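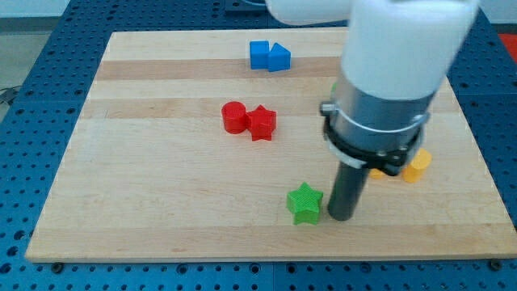
Arham wrote:

> Before I sign anything, can somebody who has had the Huvaser tabletop
> package for longer than the trial tell me whether the block sorting
> module is worth the extra? The sales page says "ready in an afternoon."
> I have an afternoon. I would like to know which one they mean. Also,
> does the pushing tip come with it or is that one more line on the quote?
>
> Arham

The tip comes with it. The clamp that holds the tip to the wrist does not, and the quote won't mention this, so ask. Ours arrived in a second box with a second invoice and a very nice thank-you card.

We've had the package on the bench since June. I'll take your questions out of order, the same way their manual does.

The module is a set of printed blocks (cubes, cylinders, stars, triangular prisms), a board to put them on, and the software that decides which one to push where. There is no grasping in it at all. You type something like "put the red star next to the red cylinder" and the rod goes down beside the star and shoves. If you were hoping for fingers, that's the Grindau kit, and you should sit down before you open their price list.

As for the afternoon: ours took 2 of them, plus a morning. Mounting was quick. Calibration was most of the rest, and the trouble there was our own board. We used a nice pale wooden one in place of the one they ship, and the software needed its height entered by hand. The field for that is under "Appearance." Support found this perfectly natural.

Once it was going I kept a log, as I don't trust demos, including my own. Out of 178 typed requests it did what I asked on the first try 70 percent of the time. Most of the misses were of two kinds:

Crowding. If two blocks are touching and you want one of them, you will probably get both. It's a rod. It pushes what's in front of it. Long moves across a busy board are where you'll lose patience.

Stars. Cubes go where they are sent. Cylinders mostly do. A star catches on a point, turns, and wanders off at an angle of its own choosing, after which the arm goes around the other side and tries again. It's patient, I'll give it that. I've gone for coffee and come back to find it still negotiating with a green one.

Is it worth the extra? The module adds 4000 to the base price, before the clamp. For teaching, or for trying out your own language commands without writing the motion side, I'd pay it again and grumble. If you only want blocks, print them yourself; the files are in the download anyway and nothing stops you from using them with the base package. The texture on the printed ones is a bit rough, and on wood that seemed to matter less than I feared.

Two smaller things. Get the longer cable. And turn down the default speed before the first run, as the factory setting treats a small cylinder like a hockey puck.

Iturra has a rival module that is supposed to handle touching blocks better. I asked for a trial and got a brochure. If anyone on the list has had one on a real table, I'd like to hear how it does with stars before our renewal comes up.

I can send the log and my calibration notes off-list to anybody who wants them. The notes are mostly legible — the part about board height is in capitals.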